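Cudstead Makers' Forum > Robotics > Grippers and end effectors

Soft ribbed fingers on a hand-held gripper — worth the bother or just fashion?

Asked Sun 7 May

I've been building a hand-held gripper at home, the sort with a wide-angle camera on it so you can record yourself picking things up and feed the recordings to an arm later on. The frame is white, the fingers are the ribbed magenta kind that are meant to bend round whatever they touch. Everyone seems to use them now and I printed a pair because the plans said to.

I'm not convinced. My old rigid jaws with a bit of rubber glued on did most jobs perfectly well, and they took 80 minutes to print. The soft ones took most of a weekend once you count the failed attempts, and I still don't know what I got for it. My trials have been on a small yellow thing with a rounded, glossy shell, which I picked for being awkward.
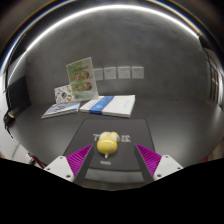
The plans also say the fingers want to meet the object at the same moment on both sides. Fine on paper. In practice one of mine always seems to get there first and shoves the thing along before the other turns up. I've swapped left for right and the fault stays on the same side, so I don't think it's the print.

So, two things. Is there a real gain over rigid jaws on small rounded objects, or are people copying each other? And has anyone cured the uneven closing without buying the Plolus linkage, which costs more than the rest of the build put together?

I'm using the Inari flexible filament if it matters. The reel says it is good for 3000 bends. I'd like to know who sat and bent it.

Answer 1 (accepted)

If the fault stays put when you swap the fingers then you're right, leave the fingers alone. Look at the slide or the pivot on that side. Take the fingers off, work the trigger slowly and feel for the spot where it drags. Mine was a screw done up too tight in the mounting block. Backed it off a quarter turn and it was fine.

Check your trigger cord too, if the design has one. They stretch, and a split cord never stretches evenly.

On whether they're any better: a bit. I was as doubtful as you and I still think the claims are silly. What they do is forgive you for coming in crooked. With rigid jaws on a smooth curved shell you get a tiny patch of contact each side, and if you're off centre it squirts out. The ribbed ones lie against more of it.

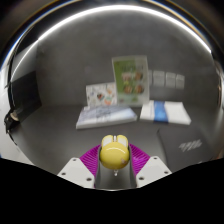 Where they're worse is anything thin and flat. Try lifting a single card off a table with them and you'll want your rubber jaws back within the hour. They also sag under weight, so the object twists a little once it's off the table, and if you're recording for an arm that twist goes into your data along with everything else. Decide if that bothers you before you record 212 goes at it like I did.

I wouldn't buy the Plolus part. I've handled one and it's a nice bit of machining that fixes a problem you can fix with a screwdriver.

Answer 2

Get the Ríos fingers, they are much better than printing your own. Never had a problem.

Comment on answer 2: Better in what way? Grip, wear, price? The asker's trouble isn't the fingers anyway.

Reply: just better, you can tell when you hold them

Answer 3

I'd question the test before the gripper. One glossy object on one table tells you how it does with one glossy object on one table. Mine looked marvellous until I took it round to the shared workshop in January, where the benches are rough ply and the heating is off most of the week. The flexible stuff goes noticeably stiffer in the cold — nothing in the plans mentions this — and I was dropping things I'd picked up all evening in the kitchen.

Also do the dull comparison. Same object, same spot, rigid jaws then soft, and write down every miss including the ones you feel were your own fault. Those are the ones people leave out when they post their results. I did it over 2 evenings and the difference was smaller than I'd been telling people.

Agree with the first answer about the screw.

Comment from asker: It was the screw. Well, a screw and some fluff. Closing evenly now as far as I can tell by eye. Still haven't made up my mind about the fingers, will do the side by side when I find where I put the old jaws.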